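Ziltuvmont route app – support ticket
Status: Resolved
Component: turn cues, GPX import
Reporter: Kristaps Jõgi
Assignee: Dima Khalaf

Problem as reported
Cues on the head unit fire late after importing a GPX file of the Bataineh gravel loop. At riding speed the prompt shows up past the junction. Same file on the old Cisau unit gives cues on time.

Steps to reproduce
1. Import the GPX file from the web planner.
2. Sync to the head unit over Bluetooth.
3. Ride or simulate the route.
Expected: cue 60 m before the turn. Result: cue 13 m after it.
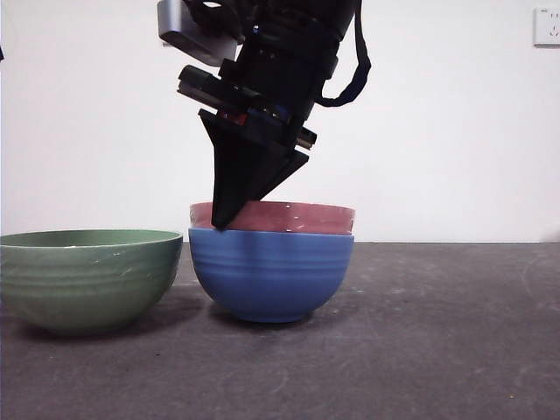

Dima Khalaf
Reproduced in the simulator. Track points are fine. The cue points carry an offset from the previous version of the route, so an edited start moves the track but leaves the cues where they were. Please confirm whether the start was changed after the first save.

Kristaps Jõgi
Yes, moved it to the station car park in August. Deleted and re-imported the file twice, no change. Factory reset also tried – no change.

Dima Khalaf
Re-import reuses the cached cue table if the route name matches. Rename the route, then sync again.
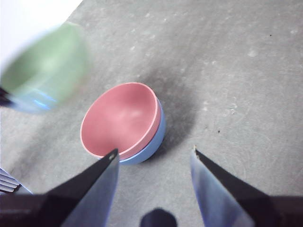
Kristaps Jõgi
Renamed and synced. All 49 cues now fire ahead of the junction. Auto-pause still triggers on steep climbs, but that was there before.

Dima Khalaf
Auto-pause is a separate issue, please open a new ticket and attach the ride file. Cache fix goes into the next build; renaming is the workaround until then. Closing.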